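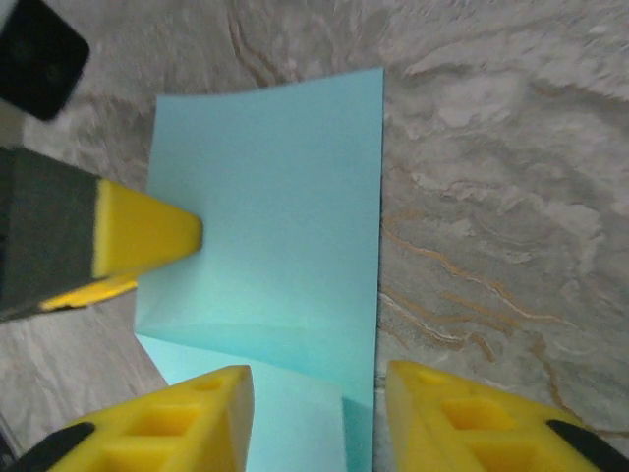

사선으로 접은 종이의 접힘선은 왜 손을 뗀 뒤에 다시 벌어지는가?

접힘부 바깥층의 섬유는 일부만 소성 변형을 일으키고 나머지는 탄성 범위에 머문다. 압착력이 제거되면 탄성 변형분이 회복되면서 접힘각이 커지며, 접힘선이 종이의 결 방향과 어긋날수록 회복량이 접힘선의 위치에 따라 달라진다.

그림 2. 대리석 무늬의 회색 면 위에 놓인 하늘색 종이. 하단부의 사선 접힘선과 왼쪽 아래의 삼각형 영역에서 밝기 차이가 나타난다.

4. 사선 접힘의 형상과 잔류 들뜸

4.1 시료와 작업면

시료는 Jumeck사의 무광 색지이며, 한 제조 로트에서 거의 800매를 확보하여 예비 시험과 본 시험에 나누어 사용하였다. 모든 시료는 접기 전에 항온항습실에서 하룻밤 동안 조습하였다. 조습이 끝난 시료는 밀폐 용기에 담아 작업대로 옮겼고, 꺼낸 즉시 접기를 시작하였다. 종이의 결 방향은 절단 조각의 말림 방향으로 확인하여 뒷면 모서리에 연필로 표시하였다. 표시가 접힘부에 걸린 시료는 본 시험에서 제외하였다.

작업면의 선정에는 두 가지 조건을 두었다. 첫째는 압착 시 면이 눌리지 않을 것, 둘째는 종이와의 명도 차이가 충분하여 윤곽 추출이 가능할 것이다. 고무 매트는 첫째 조건을 만족하지 못하였다. 접힘선을 누르는 동안 매트가 함께 변형되어 접힘부 안쪽의 곡률 반경이 커졌고, 그 결과 동일한 하중에서도 들뜸 높이가 증가하였다. 백색 도장판은 강성은 충분하였으나 밝은 색지의 가장자리가 조명 조건에 따라 소실되었다. 무늬가 있는 면에서는 배경의 국소 명도 변화가 오검출을 일으킬 수 있으므로, 윤곽 추출 전에 배경 영상을 따로 취득하여 차분하는 절차를 추가하였다.

4.2 접기 절차

각 시료는 한쪽 모서리를 종이의 안쪽으로 넘겨 삼각형의 덮개를 만드는 방식으로 접었다. 넘긴 모서리의 목표점은 사전에 표시하지 않았다. 예비 시험에서 표시점을 사용한 경우 작업자가 모서리의 위치를 맞추기 위해 종이를 반복하여 밀었고, 이 과정에서 접힘선이 확정되기 전에 여러 개의 약한 굽힘 자국이 생겼다. 본 시험에서는 모서리를 넘긴 뒤 위치를 수정하지 않고 그대로 압착하는 것을 원칙으로 하였다.

압착은 접힘선의 중앙에서 시작하여 양 끝으로 진행하였다. 한쪽 끝에서 출발하는 방식은 덮개가 진행 방향으로 밀리면서 반대쪽 끝에 작은 주름이 남는 경향이 있었다. 압착 도구로는 Sriwong사의 뼈주걱을 사용하였고, 도구의 날은 접힘선과 직각을 유지하였다. 압착 후에는 종이에 손을 대지 않은 상태로 방치하고 일정 시간이 지난 뒤 형상을 기록하였다. 본 시험의 접기는 Gwendolyn Castellanos와 Gangadharan Shenoy가 나누어 수행하였으며, 작업자 간 차이는 4.4에서 다룬다.

4.3 형상의 판독

사선 접힘을 위에서 관찰할 때 얻을 수 있는 정보는 윤곽, 접힘선의 방향, 그리고 면의 밝기이다. 그림 2의 종이는 위쪽 가장자리가 약간 휘어 가운데가 아래로 처진 곡선을 이루며, 오른쪽 가장자리는 거의 직선에 가깝다. 이러한 휨이 있는 경우 가장자리를 직선으로 근사하면 접힘선의 각도를 계산할 때 기준선이 흔들린다. 따라서 기준선은 휨이 작은 가장자리를 우선하여 택하였고, 그림 2와 같은 배치에서는 오른쪽 가장자리가 이에 해당한다.

면의 밝기는 기울기의 간접적인 지표로만 사용하였다. 같은 색의 종이라도 접힌 면과 그 아래로 이어지는 면은 조명에 대한 각도가 달라 색조가 조금 다르게 기록된다. 그림 2의 하단부에서도 접힌 부분 아래로 이어지는 종이가 약간 다른 청색을 띤다. 이 차이를 들뜸 높이로 직접 환산하려면 광원의 위치와 종이의 반사 특성을 알아야 하며, 본 연구에서는 환산을 시도하지 않았다. 들뜸 높이는 별도의 측면 계측으로 구하였다.

판독이 가장 어려운 부위는 층이 겹치는 가장자리이다. 그림 2 하단부의 오른쪽을 따라 나타나는 좁고 어두운 세로 띠는 종이의 다른 층의 가장자리로 보이나, 그 층이 위에 있는지 아래에 있는지는 이 영상만으로 판정하기 어렵다. 윤곽 추출기는 이와 같은 띠를 종이의 외곽선으로 처리하거나 접힘선의 일부로 연결하는 오류를 보였다. Rania Lahlou가 작성한 판독 지침에서는 층의 상하 관계가 불분명한 부위를 미정으로 표기하고 면적 계산에서 제외하도록 하였다. 미정 부위를 임의로 한쪽 층에 배정하면 덮개의 면적이 체계적으로 과대평가되었다.

4.4 오차 요인

작업자 간 차이는 접힘선의 방향보다 압착의 균일성에서 크게 나타났다. 한 작업자의 시료에서는 접힘선 중앙의 들뜸이 작고 양 끝의 들뜸이 컸으며, 다른 작업자의 시료에서는 분포가 비교적 고르게 나타났다. 도구에 가한 힘을 기록하지 않았으므로 이 차이를 하중으로 설명할 수 있는지는 확인하지 못하였다. Jarkeck 하중판을 이용한 보완 시험은 10월에 수행할 예정이다.

조명에 의한 그림자는 두 번째 오차 요인이다. 덮개가 조금만 떠 있어도 그 아래에 옅은 그림자가 생기고, 그림자의 경계가 접힘선과 나란할 경우 접힘선이 이중으로 검출된다. 확산판을 추가하면 이중 검출은 감소하였으나 면 사이의 밝기 차이도 함께 줄어 접힘선 자체의 검출률이 낮아졌다. 본 시험에서는 확산판을 사용하지 않고, 이중 검출이 발생한 시료를 Ayman Tawfik과 Jaqueline Palacios가 독립적으로 재판독하였다. 두 판독 결과가 일치하지 않은 시료는 각도 분석에서 제외하고 들뜸 분석에만 포함하였다.

결 방향의 영향은 분리하여 평가하지 못하였다. 사선 접힘선은 결 방향과 직교 방향의 성분을 함께 가지므로, 같은 접힘선 안에서도 섬유가 꺾이는 부위와 섬유 사이가 벌어지는 부위가 섞인다. Lillcombe 색지로 수행한 비교 시험에서도 동일한 경향이 관찰되었으나 평량이 달라 정량적인 비교에는 사용하지 않았다. 결과의 해석은 동일 로트 내의 상대적인 차이로 한정하며, 로트별 들뜸 분포는 5절에 제시한다.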